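Skumel Packaging Sort — data card

Contents
Overview
Item classes
Label fields
Stacking
Known gaps
Terms of use

Overview

Skumel covers the handling of retail packaging in the home: picking up, turning, reading and stacking shoe boxes and flat wrapped packages. It is maintained by Ingvarsson and replaces the packaging subset of Rerkach. The release holds 2000 clips, of which 1000 carry full label fields. Views are first-person. Both hands are usually in view, and most of the handling takes place at floor level.

Item classes

package_flat: wrapped or folded packaging with no separate lid. Printed text is transcribed as it appears, in capitals where the print is in capitals. Creased corners do not change the class.
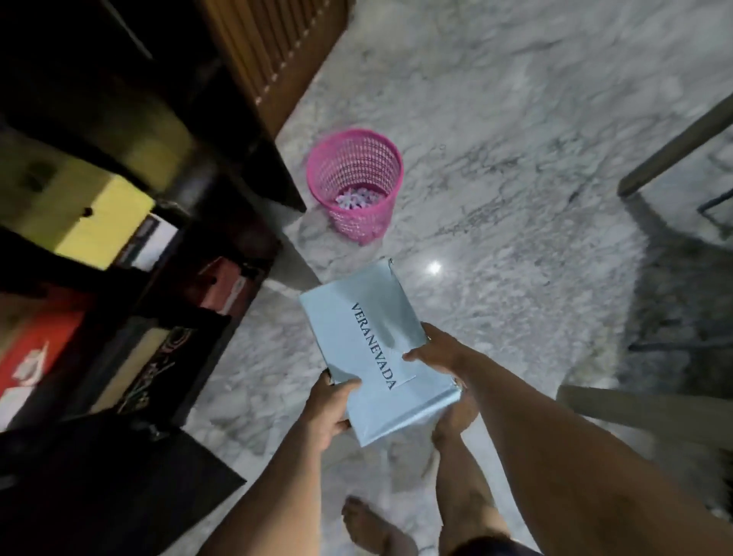

package_flat, text field "VERANEVADA", two-hand grip.

box_shoe: rigid box, lidded or one-piece. Finger notches and handle holes are recorded under "opening" and do not count as damage.

Label fields

brand: main wordmark, or "none" if no wordmark can be read.
line: product line, if printed separately from the brand.
text_other: any further legible print. Dense paragraph blocks are marked "block" and left untranscribed.
occlusion: 0 to 3, where 3 means the wordmark cannot be read past the fingers.
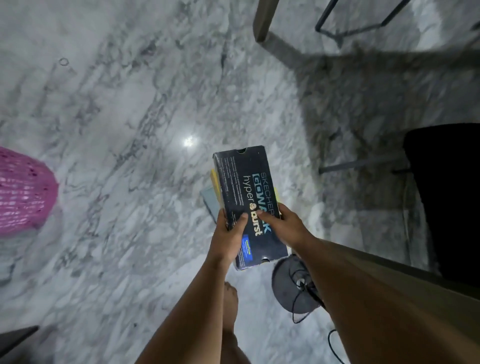 Partly covered words are completed only when enough letters remain to settle the reading. Annotators should not fill in a name from the color of the box. Sideways text is transcribed in normal reading order, with the rotation stored in a separate field.

Stacking

A stack is 2 or more boxes resting one on another. Levels are numbered from the floor up. A box lying by itself beside a stack gets level 1 and its own stack ID.

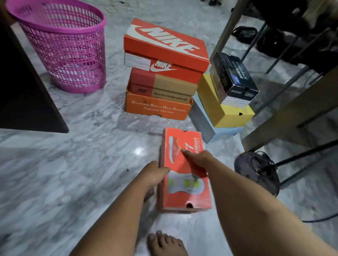
Boxes in a stack do not need to match in size, color or brand. End panels are labeled before lids, as they stay readable once another box is on top. Furniture and wastebaskets are tagged as background and have no level.

Known gaps

Shoe size is not a field. The contents of closed boxes are not labeled. Rerkach IDs were kept where possible — see the Tirkano mapping table for the rest.

Terms of use

Research use only. Brand names are transcribed for text reading and imply no endorsement.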